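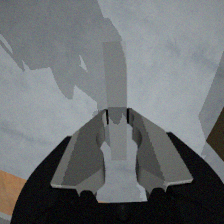
A simulated gripper from the Bironstead club's practice program, with a shadow falling across the surface at upper left.

On Wednesday evenings the lights stay on late above the old shoe store in Bironstead, and if you climb the stairs (mind the fourth one, it gives a little) you will find 22 teenagers arguing happily over a robot arm that lives entirely inside a computer.

Ghizlane Ait Brahim started the club with a couple of borrowed laptops and a folding table, and she still talks about it the way other people talk about their gardens. Last year the students built real machines out of whatever they could get, which meant a lot of glue and a lot of waiting for parts. This year they voted to learn the software side first, and so every pair has its own make-believe arm to program, and every pair has naturally given theirs a name. The loudest table calls theirs Corkus. I asked why and got 2 different answers at once.

The goal is the Dorkow meet in August, where teams get 38 minutes to teach an arm a task they have never seen before. "They want to go straight for the grab," Ait Brahim told me, laughing. "I keep saying, look first! Where is the light coming from? What's a shadow and what's a thing?" She has them sketch what they see with pencil and paper before they type a word, and they grumble about it every single week.

During Ramadan the club moved its start time to after sunset, and parents began turning up with soup and dates and, one memorable night, an enormous tray of honey cookies that stopped all work completely. The late hour suited everyone so well that they kept it. When I left, a girl at the back was opening and closing her gripper on the screen, over and over, getting the feel of it, and her partner was asking for a turn.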